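Talking Doors and Lamps With the Maker of Gurnel
Posted 11/8/19

I'd been bugging the developer of Gurnel for an interview ever since I played the demo in October, and last week we finally got on a call. Bad connection, good talk. We'd planned on a half hour and went way past that, mostly because I kept asking about doors (you'll see).

If you missed the demo, Gurnel is a first-person puzzle game where you go through a big old house called Barroso, one room at a time, and try to work out what changed while you were away. No monsters, no timer. You walk in, you look, you leave, you come back. I played it with headphones on and still managed to scare myself with a coat rack.

I asked where the idea came from, expecting some grand story. "I lost my keys," the developer told me. "I spent a whole evening walking in and out of the same rooms, and by the end I was sure the bookcase had moved. It hadn't. But I wrote that down and went to bed, and the next day I started building a room."

That first room took forever, apparently. The tools weren't the trouble, it was deciding how plain a room could be before players got bored. "My early ones were stuffed. Vases, clocks, newspapers, a birdcage. People would come out of them and have no clue what they'd seen. So I started pulling things out, and every time I did, the testers got better and had more fun."

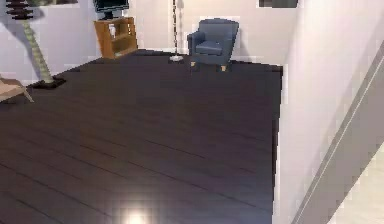 The full game has 29 rooms, and I wanted to know if that was always the number. Nope! There used to be a lot more, including a whole greenhouse wing that got cut over the summer. "I loved the greenhouse. Plants are terrible for this kind of game, though. Every leaf is something you might have missed. People stood in there for ages counting leaves, getting madder and madder at me."

Okay, doors. In the demo, every door opens slowly, and you can stop it halfway and peek. I must have done that at every single door. I asked if that was on purpose, and I got a big laugh. "It was a bug. The door would get stuck if you let go of the button early. I had it on my list to fix, and then I watched somebody at a show use it to peek, and they were grinning. I crossed it off the list."

Gurnel is being put out by Fandent, and it's the second thing they've done together after Vinomach, that odd little wine cellar management game I never got the hang of. (I went bankrupt in the first year, every time.) I wondered if there was pressure to do a sequel. "They asked, sure. Vinomach did fine. But I'd been staring at barrels for 2 years and I couldn't look at another one. They were pretty cool about it. They said show us what you've got, and what I had was one room and a door that got stuck."

We talked a while about testing, which sounds like it ate most of this year. The demo brought in more than 500 feedback forms, and the developer read all of them personally. The biggest complaint was the walking speed, so that's going up. The second biggest was people wanting a hint button. "I fought that one. I really did. Then my mother played it and asked me where the hint button was, and that was the end of the fight." It'll be in there at launch, and you can turn it off from the menu if you're stubborn like me.

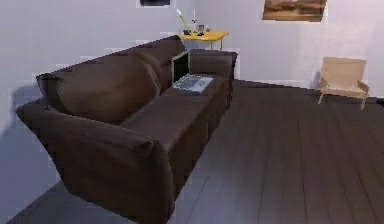 A brown sofa with a big puffy back cushion.

I also asked about the sound, since it's my favorite part of the demo. There's hardly any music. You mostly get footsteps, pipes, and some kind of hum that changes from room to room. The hum is a refrigerator! "It's my fridge, recorded at night and slowed down. There are 5 versions of it. If you pay close attention, it tells you something, but I'm not going to say what."

I tried to get more out of that and got nowhere. I tried for a release date too, and all I got was "early next year, if I stop fiddling with the lamps." Gurnel is coming to PC first, with consoles to follow if it sells well enough to pay for the extra work. The demo is still up, and your save won't carry over to the full version, so don't worry about making a mess of it.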